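# Chapter 8: Seeing, Reaching, Placing

Every March the Zetis training center in Oltport opens its workshop to visitors. People come in at the side door, hang up their coats, and are led past the lathes to a long room where the robot cells stand. Most of them have read something about industrial robots before they arrive. Few have stood next to one while it works, and the first thing many of them mention is how slow it seems.

The slowness is deliberate. On open days the arms run well below their normal speed so that visitors can follow each part of a move. Indrek Pētersons, who has led the demonstrations for 11 years, stops the arm several times in every cycle and asks the group what it will do next. The answers are usually wrong at first. Visitors expect the arm to go straight to a part and take it. In most programs it goes to a point above the part, waits, and then comes down in a straight line. That upper point is called the approach position, and you will meet it many times in this chapter.

The exercise used on these days is a sorting task. Plastic blocks of several shapes and colors are set out on a wooden board, and the robot has to deal with them according to a rule chosen by the group, such as "all the cylinders" or "everything green." The rule sounds simple. To carry it out, the system has to answer three separate questions:

- Which objects on the board fit the rule?
- Where is each one, measured from the base of the robot?
- Is there enough room beside it for the tool?

The third question causes the most trouble. Blocks that stand close together are easy for a person to separate, because fingers can nudge one aside without any planning. A robot has to be told to do this - or the blocks must be spaced out for it.

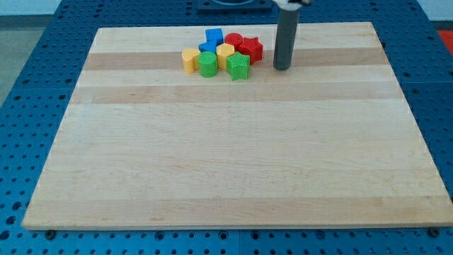 **Figure 8.1** Shape blocks grouped on the sorting board, with the gripper just above the wood to their right. Compare the space around the green star with the space around the yellow hexagonal prism.

Sections 8.1 and 8.2 deal with coordinates and the approach position. Section 8.3 takes up crowded parts, using the Salazar method for choosing a picking order. The Stanel worksheet on page 42 goes with that section. Before you begin, look again at Figure 8.1 and write down which block you would pick first and which you would leave until last. Keep your answer, as you will need it for the review problems.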